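Workplace Automation > Getting Started

What changes for the crew when a shop starts teaching robots by hand?

Posted by misstead_mo, June 23, 2021

I do packing at a small place in Remcombe. We're getting two robot arms next year, and before that a few of us would switch to recording the work with hand-held grippers. I've packed boxes for 3 years and I'm excited, but some of my coworkers are nervous. Does the day get better or worse? Do you still talk to each other?

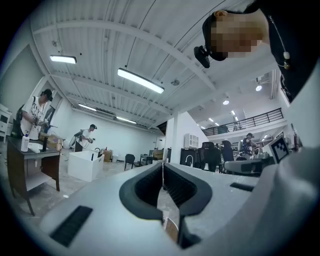 Also, would our pay stay tied to boxes per hour? That one worries people the most.

plellix_fan

Depends on your boss. Ours was fine.

Muli_bench

Oh, you're in for a fun change! We made the switch in March and I wouldn't go back. You're on your feet as much as before, but you start noticing how you do things — which finger goes first, how you tip a bottle before you set it down. My first shift I got 47 good recordings and felt slow. A good shift now is 200, and I still chat with people between takes (we stop talking during them, mostly out of habit).

Pay: get it in writing before you start. We went to a flat hourly rate, and that calmed everyone down right away. If they keep a quota, people rush, and rushed takes get thrown out.

Ask for real breaks too. Your wrists will feel it the first week.
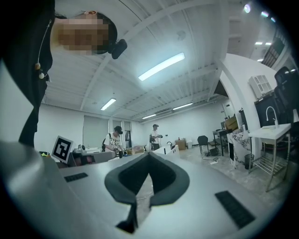

More in Training and Pay

remcombe_nights

Mostly agree with Muli_bench, except the talking part. Our room got a lot quieter and I missed the noise. We fixed it by eating lunch together again. I'm 49 and was sure I'd be the slowest one, and now I train the new people — love it!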